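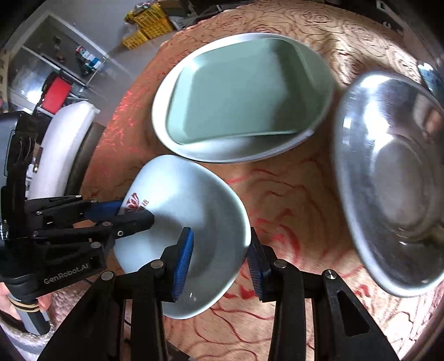
Bol en céramique blanche, plat ovale à fond vert sauge et bol en inox sur la table ronde.

Vaisselle de prêt : inventaire et règles de rangement

L'inventaire de la vaisselle commune de Clatthorpe est clos. Il porte sur 1646 pièces, dont 336 en inox. Les références ont été reprises une à une dans le registre Vusar, qui remplace les anciennes fiches cartonnées. Les numéros de casier ne changent pas.

Trois points à retenir pour les emprunts de l'été.

Céramique. Les bols s'empilent par huit au maximum, avec une feuille intercalaire entre deux pièces. Passer le doigt sur le bord avant rangement : une ébréchure se sent mieux qu'elle ne se voit. Toute pièce ébréchée part au rebut et doit être signalée dans le registre le jour même.

Plats ovales. Ils se rangent à plat, jamais sur chant, et ne reçoivent rien d'autre qu'un plat de même format. Les émaux colorés marquent au contact du métal — pas de couverts posés dedans pendant le transport.

Inox. Lavage sans éponge abrasive, séchage au torchon. Les traces de calcaire s'enlèvent au vinaigre blanc dilué, suivi d'un rinçage complet. Les bols en inox restent séparés de la céramique dans les caisses.

Les retours se font au local de la rue Nassar, vaisselle propre et sèche. Les demandes portant sur plus de 40 couverts sont à adresser à Saodah Rahman, avec la date de retrait et la liste des pièces. Prochain contrôle des stocks en novembre.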